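# Why Is Some Plastic See-Through?

Put a window next to a brick and you will notice that one of them is much better for spying on the neighbors. Both are solid. Both hurt if you walk into them. So why does light stroll through one and stop dead at the other?

Light travels in straight lines until something bothers it. A brick bothers it a lot. Some of the light gets soaked up and the rest bounces back, and the part that bounces back is how you know the brick is there. Glass hardly bothers light at all. Most of it comes out the other side still going the same way, carrying a nice clear view of the neighbors.

Grown-ups have three words for this, because one would have been too easy.

- **Transparent** means light goes straight through. Think of a clean window.
- **Translucent** means light gets through but is jumbled on the way. Think of a bathroom window, for which we are all grateful.
- **Opaque** means no light gets through. Think of a brick, or your older brother standing in front of the TV.

Now for plastic. Plastic is made of very long, thin molecules, a bit like spaghetti, only far too small to see or eat. In some plastics the spaghetti lies in one big even tangle, and light slips through without much fuss. In others, bits of it line up in tidy little bundles with tangles in between. Each time light crosses from bundle to tangle it can get knocked slightly sideways. Do that enough times and you get a milky look.

So yes, the tidier plastic is often the cloudier one. Please don't use this as an excuse about your bedroom.

Scratches do the same job from the outside. A brand-new lunchbox may be clear, but after 60 trips to school in a bag full of keys it has gone foggy. Every scratch sends light off in a new direction.
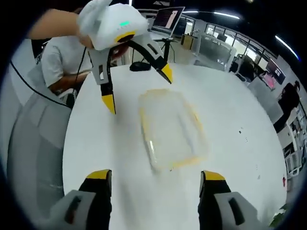
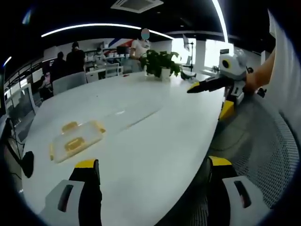
Being a little bit see-through is handy if you are a box. You can find out what is inside without opening every lid in the house, and the lid can stay on, where lids like to be. The two yellow-orange clips in the second picture show up through their container perfectly well. If the plastic were opaque, you would need to lift the lid or give the box a rattle and guess.

Try it at home with a sheet of wax paper and a toy. Press the paper right against the toy and you can make out its shape. Now lift the paper slowly toward your eyes. The toy turns into a blur, then a smudge, then a matter of opinion. The jumbled light has had farther to spread out before it reached the paper.

Then put one drop of cooking oil on the paper and look through that spot. Ask before you borrow the oil, and keep it off the couch.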